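How many wiping demos before it stops copying me and starts cleaning?
Asked by dudemero_fan, 1/12/23
Tags: two-arm, demonstrations, table wiping

Hi all! I've been recording table wiping on a two-arm setup and I'm completely hooked, but I've hit a wall. I drive both arms by hand, wipe the top, put the cloth down, save, go again. I've got 400 episodes so far, all with the same round table and the same white cloth.

The trained policy does a lovely sweep across the middle and then just hangs there. It almost never goes near the rim, and if I nudge the table a hand's width to the right it wipes the old spot! Typical start of an episode, cloth in the left gripper, right one free: 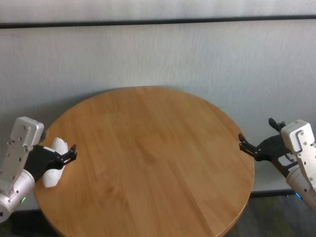 Head view, left arm holding the cloth, right gripper open at the rim.

My questions are whether I should carry on to a few thousand of the same, and whether the right arm should be doing anything. At the moment I mostly park it. I'm saving everything in Lirona at the default rate, if that matters.

3 answers

Hinata Nomura - accepted answer
Lovely project, wiping is great fun to collect! I'd stop adding more of the same today. When we did our wiping set (3438 episodes by the end, 2416 after I'd thrown out the bad ones) the big jump came from moving things between takes. Shift the table. Turn it a bit so the grain runs another way. Start with the cloth bunched, folded, hanging half out of the fingers. Swap the cloth for a blue one now and then.

For the rim, record short episodes that begin at the edge. Your long ones spend most of their time in the middle, so that's what it learns. Also have a look at how you finish. If you pause while deciding whether you're done, the pause goes in as well, and I suspect that's your hanging. Trim it, or finish with a clear move back to a rest pose.

Parking the right arm is fine, but park it in the same place every time, or else give it a proper job such as steadying the table. What you don't want is it drifting about while you concentrate on the left - ours picked up every twitch.

wet_sponge
What she said about trimming. Also mark your failed grasps and keep them in a separate folder, you'll want them later for recovery examples. I deleted mine in March and still regret it.

bastos77
more data always helps, just do 4 times as many

Comment from dudemero_fan: Trimmed the endings last night and retrained, and the hanging is nearly gone!! Starting on rim episodes next. Is 50 a sensible first batch?

Comment from Hinata Nomura: Yes, train on those before you record any more.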